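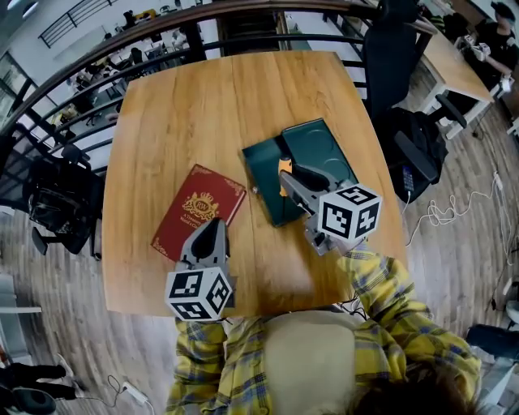
Prise de démonstrations avec deux pinces à main équipées de cubes de marqueurs, suivies par Drotton Forum.

Drotton Forum — logiciel de suivi et de préparation des démonstrations bimanuelles

Référence : Forum, édition atelier
Disponibilité : licence envoyée par courriel après validation de la commande

Vous avez déjà vos pinces, vos caméras et une table de travail, et il vous manque de quoi transformer tout cela en trajectoires propres ? Forum a été écrit pour vous. Le logiciel lit les flux vidéo, repère les marqueurs carrés noir et blanc fixés sur chaque pince, calcule la pose des deux mains dans un repère commun et range le tout dans un fichier que votre planificateur saura relire, sans qu'il soit nécessaire de passer une soirée entière à recoller des horodatages (nous en avons passé quelques-unes, croyez-nous).

Nous avons beaucoup travaillé sur les petits gestes de bureau : prendre un livre relié, ouvrir une pochette, tenir un objet d'une main pendant que l'autre s'approche. Ce sont des mouvements courts où les doigts masquent vite un marqueur. Forum s'appuie alors sur les autres faces visibles du cube et signale en orange, sur la frise, les passages où la pose est estimée — à vous de les garder ou de les couper.

Ce que comprend la licence
Module de perception : détection des marqueurs, étalonnage des caméras, suivi séparé des pinces gauche et droite
Module Restrepo : découpe des séquences, étiquetage, relecture image par image
Module Amon : export vers le planificateur, contrôle des limites articulaires et des collisions avec la table
212 tâches types prêtes à dupliquer
18 mois de mises à jour

Configuration
Poste sous Linux 64 bits, carte graphique dédiée recommandée. Un projet accepte jusqu'à 2 000 séquences ; au-delà, il suffit d'en ouvrir un second et de les lier dans Restrepo.

Bon à savoir
L'étalonnage demande un peu de patience la première fois, et nous vous conseillons de le refaire dès qu'une caméra a bougé. Les cubes ne sont pas fournis, mais les planches de marqueurs à imprimer se trouvent dans le dossier d'installation, avec une notice de montage de 61 pages que nous avons voulue très détaillée.

Fiche mise à jour le mardi 17 mai 2022.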